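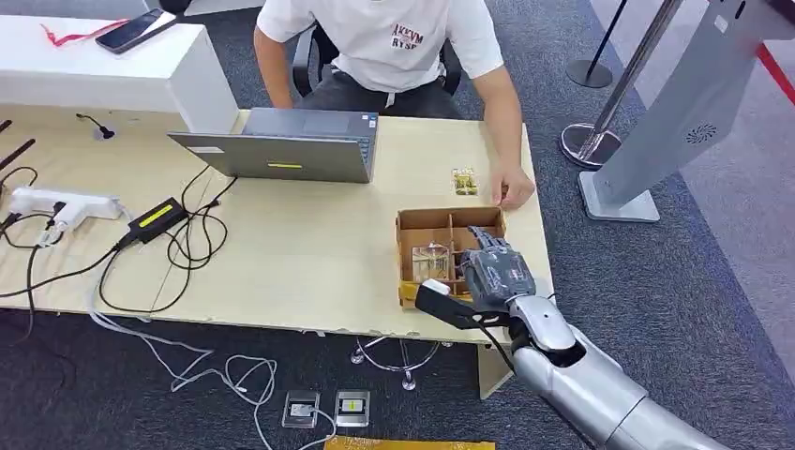
May. Up at 5 with the cough again. Made tea, sat in the kitchen and read the letter from the allotment people. The rent goes up to 100 from next year and they want the shed moved before the autumn. I shall answer it tomorrow.

Walked to Condau for bread and seed potatoes. The ground is far too dry.

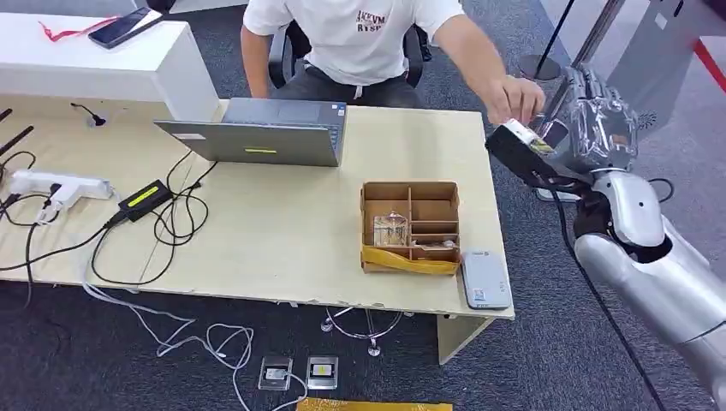

Planted two rows of beans and put the netting over. Pigeons were on the fence before I had finished. Bastian Kleinschmidt came by for the fork I borrowed at Easter and stayed an hour. He thinks the blight will be bad this summer – he thought so last summer as well.
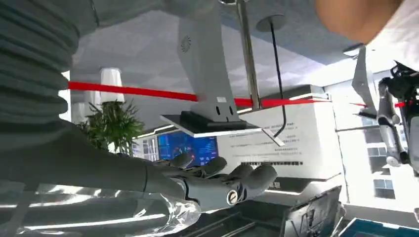 Soup for lunch, the last of the leeks. Slept until 4.
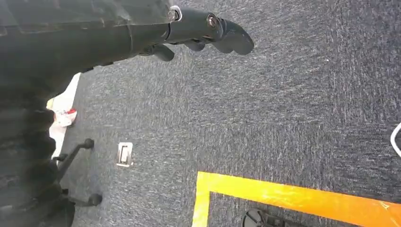 Still no decision on the back bedroom floor. The boards are cold and the man at Skarnon wants 800 to sand and seal them, so it will probably be carpet. A grey speckled one would do, the sort that hides crumbs and mud. Must measure the alcove first.

Rang my sister after supper. Her knee is better. No rain yet, and I have left the water butt lid off.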